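Lundska: a countdown-message bot for group chats
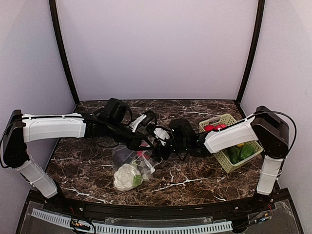
Two arms and a bag of produce on the marbled tabletop.

What it does

Lundska posts one short message a day to a group chat, counting down to whatever you tell it to count down to. People use it for holidays, weddings, product launches and, in one case we try not to think about, a root canal. You give it an end date and a list of messages. It opens one a day and refuses to open tomorrow's early, however nicely you ask.

It began as a side project by Joanne Rudd and Kuldeep Chauhan, who wanted a bot that said one thing and then stopped talking. Imre Barta wrote the scheduler. Tsutomu Hirose rewrote the scheduler.

Getting started

You need a bot token from your chat service, a place to run the thing, and a text file called messages.txt with one message per line. Copy settings.sample to settings.txt, paste in the token, set the end date and start the bot. If it says "Good morning" in the chat, it works. If it says "Good morning" 10 times, you started it 10 times.

Blank lines in messages.txt count as messages. The bot will faithfully post nothing that day. We called this a bug until a user wrote in to say it was their favorite part.

Settings

end_date - the last day of the countdown. After that the bot goes quiet and stays quiet.

post_hour - a whole number on the 24-hour clock. The bot uses the server's time zone, so check where your server thinks it lives.

peek_reply - what the bot says when someone asks for tomorrow's message. The default is "No."

max_members - the largest group it will join. Set to 100 out of the box. You can raise it, but one muted bot in a very large chat is much like another.

The sample messages

The folder called samples holds 537 messages for people who would like a countdown without having to write one. They come in 3 files:

drulville.txt - cheerful, heavy on snow. Please don't use it for a January beach trip, or do, and send us the replies.

ploren.txt - dry office humor. Safe for work in the sense that it is about work.

nnaji.txt - riddles by Yakubu Nnaji, who insists that all of them have answers. The answers are not in the folder.

All the messages are in English. The jokes were picked by the people who wrote them, so treat the quality accordingly. There is no personal data in any of the files, apart from one riddle about Imre's parking, kept with his permission.

Known problems

Emoji at the very start of a line sometimes vanish. Put a word in front of them.

Changing end_date halfway through makes the bot start again from line one. Your group will notice.

The bot can't tell when it is being thanked. It treats "thanks" as a request to peek and answers "No."

Changes in the last release (December 25, 2023)

Fixed the restart loop. Added peek_reply. Removed the confetti.

License

Use the code and the messages for whatever you like, paid or unpaid. Keep the names of the authors in the file called CREDITS. Bug reports are welcome, and the ones that include your settings file get read first. Take your token out of it before you send it.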